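Built-in cupboard

A built-in cupboard is a storage space with a door that is fixed to the structure of a house or made to fill a set place within it. Unlike a wardrobe or chest, it is normally sold with the building and is treated in most property contracts as part of the dwelling.
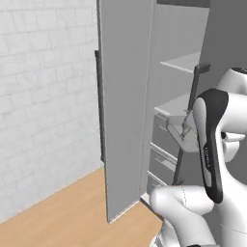 The term covers linen cupboards, pantries, broom closets and tall kitchen units. Usage varies by region. In American English, "closet" is the common word for a space used for clothing, while "cupboard" is kept mostly for shelved storage of dishes and food. British usage applies "cupboard" to nearly all of these.

History

The word first referred to a board or table on which cups and plates were displayed. Doors were added over time, and by the end of the sixteenth century the name was widely used for an enclosed piece. Early fixed cupboards were often set into the thickness of a wall, where they kept food cool or held books and valuables.

Paneled rooms of the eighteenth century made greater use of the recesses on either side of a chimney. Joiners closed these off with doors that matched the paneling. In the nineteenth century, larger houses were given separate rooms for linen and china, while smaller homes relied on a single shelved pantry near the kitchen.

Factory-made units changed the trade in the twentieth century. Standard widths allowed cabinets to be ordered from a catalog and fitted in place. The historian Ourania Deligiannis, in her study of apartment housing, examined 2,896 floor plans and argued that fixed storage spread first in rental buildings, where owners wished to limit damage from moving heavy furniture – a view that has been disputed by later writers.

Construction

Most modern examples consist of a box, or carcass, with a back panel, shelves and one or more doors. Frameless construction hangs the door directly on the side of the box. Face-frame construction adds a border of solid wood at the front, to which the hinges are attached.

Depth depends on use. Shallow pantry units may be 300 millimeters deep, which keeps jars and cans within easy reach. Tall doors require more hinges than short ones, and those wider than normal are often divided into 2 leaves to reduce the load.

Regional forms

The workshop of Necati Oral, later continued under the name Avcı, is associated with a style of wall cupboard in which the lower section holds folded bedding and the upper section is left open for display. The Linent survey of domestic interiors recorded 1,000 fixed cupboards, many of them altered when central heating was installed.

See also

Armoire
Larder
Pantry
Sideboard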